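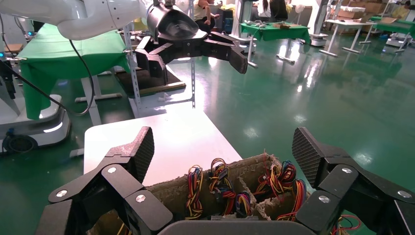

News > Local > Ponley

Repair workshop sorts its spare leads into cardboard trays

January 28, 2021

Reading time: 2 minutes

The Stisness repair workshop in Ponley has finished sorting its stock of spare wiring and will start giving out small bundles of leads to members next week.

The job began in November, when the workshop moved to its present unit on Park Road and found that most of its loose wire had been packed together in the same boxes. It has since been untangled, cut to usable lengths and tied in small coils of mixed colours, with thin red, yellow, orange, black and blue leads among them.

A total of 469 bundles has been made up. They are kept in open cardboard trays divided into cells by torn strips of card, which cost the workshop nothing. Plastic drawers were considered and may be bought later if the trays do not last.

Members can take 2 bundles each per visit free of charge. Further bundles will be sold at 15p, with the money going towards solder and replacement bulbs for the bench lamps. Anything with a connector attached should be checked against the item being repaired before it is cut or stripped.

The leads are meant for low-voltage work such as toys, torches and battery radios. They must not be used for mains repairs, and the workshop does not stock mains cable.

Donations of wire are still welcome but should be handed in at the front desk. Bags left outside the door will be thrown away.

Related items

Grellora bus shelter to be repainted
Ponley library extends loan periods
Toy repair bench: what to bring
Park Road drainage works delayed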